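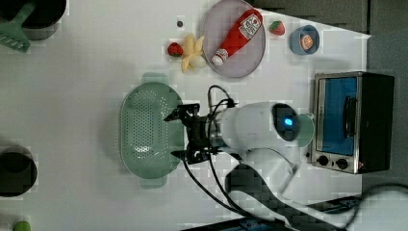

栏目：服饰与消费研究 · 研究论文

首页　期刊　专题　作者　投稿

搜索本站　请输入关键词　搜索

图3　桌面上的浅绿色滤盆与白色机械臂。

4.2　男装尺码标注与退换行为

在前一节，我们讨论了顾客进店以前的信息来源。本节转到尺码标注的问题。我们的资料来自四个零售商，即Ancombe、Promau、Riedl和Deris，它们都同时经营实体店和网上商店，并且都销售中等价位的男式衬衫、长裤和外套。收集的订单一共是1826份，去掉资料不完整的部分之后再进行编码。编码的方法沿用Gion Hämmerli在他的学位论文里提出的分类，但是我们把“袖长不合”和“肩宽不合”分开，因为在他的分类中这两项合在一起，对衬衫来说不够细。

四家零售商的标注方式有比较大的差别。Ancombe只使用字母尺码，Promau在字母后面加上胸围的厘米数，Riedl对长裤同时给出腰围和内缝长，对上衣却没有给出任何身体尺寸。Deris的做法最复杂，它把版型分为6种，每种版型又有自己的尺码表，而且这些表不在同一个页面上。在访谈中，有一位受访者这样说：“我知道我穿什么号，可是我不知道我是什么版型。”类似的意见在Deris的顾客中间出现得比较多，在另外三家则比较少。

从退换的原因来看，长裤主要是长度的问题，外套主要是肩部的问题。衬衫的情况不太一样。不少男性顾客在领围合适的时候就认为衬衫是合适的，即使袖子明显过长，他们也会留下来穿。所以，退换率低不一定表示尺码标注做得好，这一点在解释数据时需要小心。我们建议把“留下但很少穿”作为一个单独的结果来记录，不过本研究的问卷没有包含这一项。

为了补充订单资料，我们在八月对100位男性顾客做了简短的访谈，地点在商店的试衣间外面。将近100位受访者都同意我们记录他们试穿的件数，但是愿意说出自己腰围的人要少一些。有几位受访者给出的数字明显是多年以前的。我们没有对这些数字进行修正，而是在分析时把自报尺寸和店员测量的尺寸分开处理。

还有一个结果是我们事先没有预料到的。陪同购物的人对尺码选择的影响，比对颜色选择的影响更大。有人陪同时，顾客更常试穿相邻的尺码；独自购物时，多数人只拿一个尺码进试衣间，如果不合适，就放弃这件衣服，不再请店员换一件。这个差别在Riedl的商店中最明显，可能和它的试衣间离货架比较远有关系，但我们的资料不能够证明这个解释。

关于网上订单，我们只能做有限的比较。Promau规定顾客一次最多可以订5件同款不同码的衣服，其他三家没有这样的限制，因此各家的退货数量不能直接放在一起看。下一节将按照服装种类重新整理这些订单，并讨论面料弹性对尺码选择的作用。

相关文章
试衣间的布局与停留时间
男式长裤内缝长标注的沿革
领围测量：店员与顾客的差异
陪同购物者的角色：一项访谈研究
面料弹性与合身感受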